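Home Texts Files Contributing Contact

Fellonine Memoir Openings

2 min read

Fellonine is a collection of opening pages from self-published memoirs, put together for people who study how life stories begin. It holds 356 openings, each up to 600 words long. Most came from the Nunow and Warnico reading lists. The rest were sent in by writers in Baird.

## Contents

- `openings/` has one plain text file per book
- `toc/` has chapter titles, where the book has them
- `index.csv` has the title, year, and source list

Dedications and epigraphs are kept at the top of each file. Page numbers and running heads were removed.

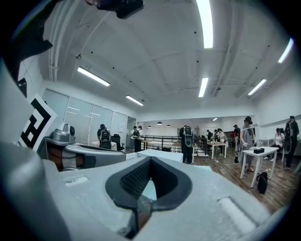 Chapter titles are copied as printed, including odd capitals. In 80 books the chapters have numbers only, so there is no matching file in `toc/`. Two books open with a family tree, which we left out.

## Known problems

Line breaks in the Warnico texts are uneven. Italics are lost everywhere. Some years in the index are printing years and may be later than first publication.

## Use

Free for teaching and research. Writers keep their rights. The next batch is planned for September.

Last updated: May 5, 2025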